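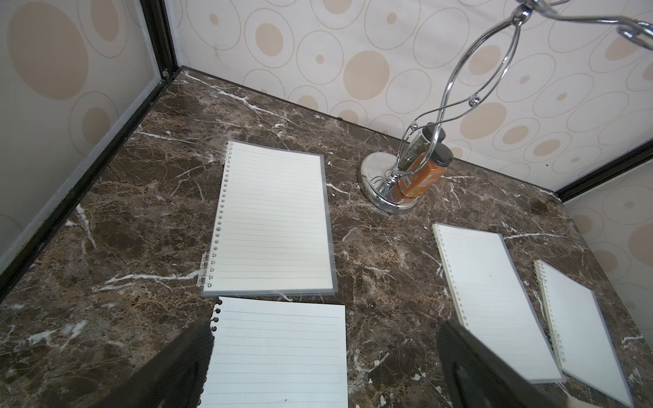
Zerneta Bench Spice Stand

A chrome wire stand on a round polished base, sized for the back of the counter. It takes standard glass spice jars with ribbed lids. The colour is bright chrome only. Wipe with a damp cloth; no dishwasher.

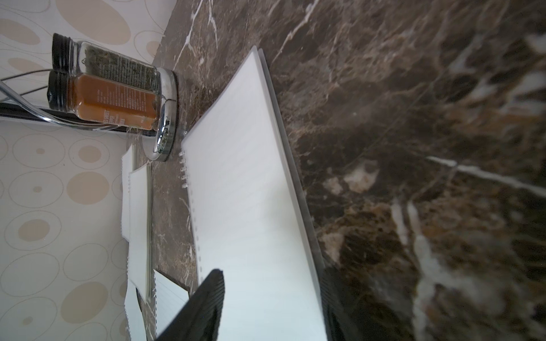

Zerneta stand with two jars, beside a spiral-bound notebook.

Jars and spices are sold separately. Weight is roughly 3 kg boxed. Orders packed by 10 am leave our Plornitz store the same day. 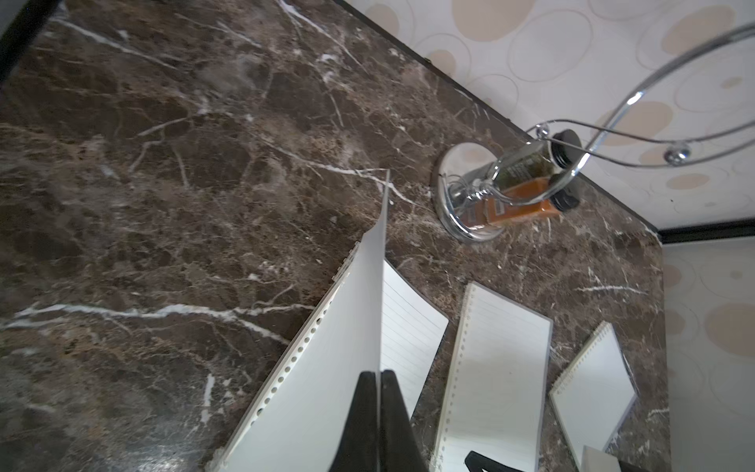 Can I get spare jars?
Spare jars come in packs of 5, listed under Accessories.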